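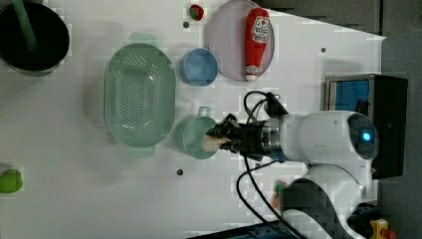

Arm at the measuring cup, blue light on, cables looped at the gripper

From: Siham Nseir
To: cell-upkeep list
Subject: Re: gripper cable catching on low reaches

Rawan Farah wrote:
> We have the kitchen table cell running the Onari pick list again
> but it stops on about one low reach in every batch. The log says
> 205 (wrist load) each time. It only does it on the cup and never on
> the plate or the bowl. I have re-zeroed the wrist twice. Before I
> take the gripper off, is there anything else I should look at? The
> fingers were changed in March and it was fine after that.

Rawan,

Leave the gripper on for now. I would look at the cables first. You have one looping over the top of the gripper and back to the arm, and the other hanging below it and running down across the table. The top one looks all right to me. The lower one is what I would change. When the fingers go down into the cup that cable has the table to push against, and the wrist will read the push as load. The plate and bowl are further up the table, so the arm is stretched out more when it gets there and the cable should lift.

What we did on the Bepari cell, which has the same wrist:

Stop the arm and put it in hand-guide. Undo the lower cable clip at the wrist but leave the connector in. Take up the slack towards the white housing until the loop clears the table with the gripper at its lowest point. We ended up taking in 40 mm. Do the clip up finger tight, then turn the wrist by hand to both ends of its travel. If the cable goes taut at either end you have taken too much. Then tighten the clip.

Don't tape it to the ridged part of the wrist. Atport did that and it wore through the sleeve.

After that, zero the wrist once more with nothing in the fingers, and run the cup reach by itself at low speed before you go back to the full list. Ours logged 628 reaches after the change without a 205. Before it we were getting one or two a shift.

If it still trips, check the cup position in the Civari file. The heights were entered by hand, and if the cup is set even slightly low the fingers will press whatever they are holding into the bottom of it. That gives the same code.

The sleeve is due for a look at 2000 hours anyway, so you may as well write it up as that and save doing it twice. I have two spare clips in the drawer here if yours has gone brittle.

Siham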